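Jamelance estrena versión de verano, con una administración mucho más sencilla

Lerkville, julio. Después de muchos meses de trabajo, y de muchísimas conversaciones con quienes usan nuestra plataforma de gestión de clientes a diario, en Jamelance tenemos la alegría de presentar la nueva versión de verano, que llega desde hoy a las 3.241 organizaciones que confían en nosotros. 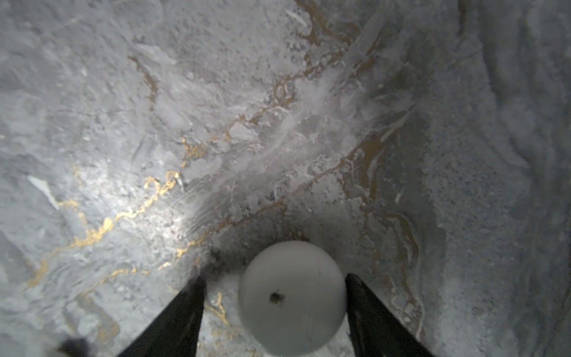
Superficie de aspecto marmolado en gris y blanco, con vetas doradas.

La novedad más esperada es el panel Sæther, que reúne en un mismo menú los permisos, los campos personalizados y las reglas de automatización (antes repartidos en 22 pantallas, como bien saben nuestros administradores más pacientes). «Queríamos que configurar un formulario dejara de ser una tarde perdida», explica Stamatia Galanis, directora de producto.
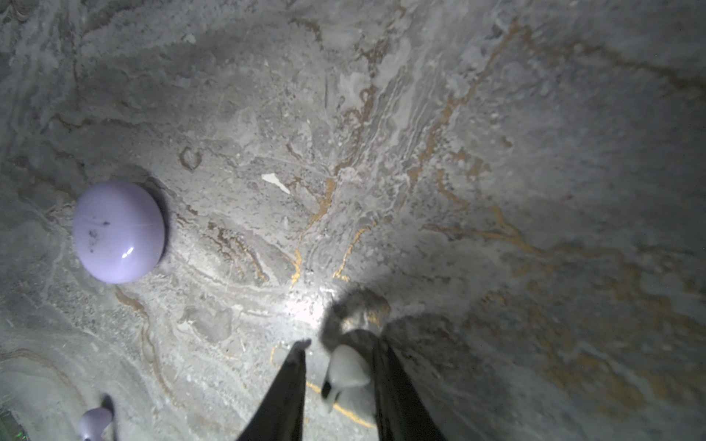 También se amplía el límite de las importaciones, que pasa a 2.000 registros por lote, y se incorporan tres plantillas de informes preparadas con el equipo de Broltthorpe. «Les debemos muchas de las ideas de esta entrega, y se lo agradecemos de corazón», añade Iona Innes, responsable de atención al cliente.

La actualización no tiene coste adicional y se activa desde el menú de configuración. Las notas completas de la versión pueden consultarse en el centro de ayuda.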